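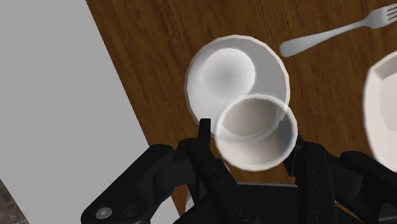 Simulation view: the Stondik gripper at a white cup, with bowl, fork and dish on the table.

Stondik T4 table clearing station
Item no. 2511

Overview

The Stondik T4 is a robot station for clearing used tableware in staff canteens, hospital kitchens and school dining halls. It takes cups, bowls, plates and cutlery from the table and puts them into the dishwasher racks. The station works beside your people, at a fixed place, and it is sold together with the training for the team.

Every T4 is first prepared in simulation. You send us your tableware list and the measures of your tables, and we build them as a computer model. Grips on your cups and dishes are tried there before the station leaves our workshop. In the simulation view you can follow the two fingers from close by, also when a cup stands over the edge of a bowl. Your kitchen staff can watch these views on a normal office computer and send remarks to us.

What changes for the staff

We are asked this question in each first meeting, and it is a fair one. The T4 takes over the picking up and the sorting. It does not scrape off food, it does not wash, and it does not decide what is clean. These tasks stay with people.

In the canteen of Prendergast, where the station runs since October, the clearing team had four persons before and has four persons today. One of them is now the station lead for the shift. She starts the T4, changes the full racks and clears the faults on the panel. The others have more time for the serving line and for the pots.

"My wrists are better in the evening, this I noticed first," says Glenys Tapsell, station lead at Prendergast. "But the work has a different rhythm now. You must look at the panel, and in the first weeks I did not like that. I asked for a louder signal and they made it."

We advise to speak with the team before you order. Please plan also who will be the station lead when the first one is on vacation. With only one trained person the station will stand still too often.

Technical details

Gripper: two fingers, black, exchangeable finger pads
Tableware models in the library: 121
Own models included in the price: 10
Further own models: on request, charged per piece
Languages on the panel: English, Spanish
Emergency stop: on both sides of the station

Please note

Very thin glass and paper cups are not suitable. Cutlery must lie free on the table, and forks under a napkin will be left for the staff. If you change your tableware, tell us before the new pieces come into use, so the models can be made in time.

Delivery includes

Station with gripper, control panel, one set of spare finger pads, rack holder, printed manual, two training days at your place.

Accessories

Plotivton rack cart, fits the T4 without adapter
Second rack holder
Finger pads, soft, for porcelain

Questions and orders

Maxine Tomoana answers questions about the station and the training. Please write the item number in your message and attach your tableware list, if you have it already.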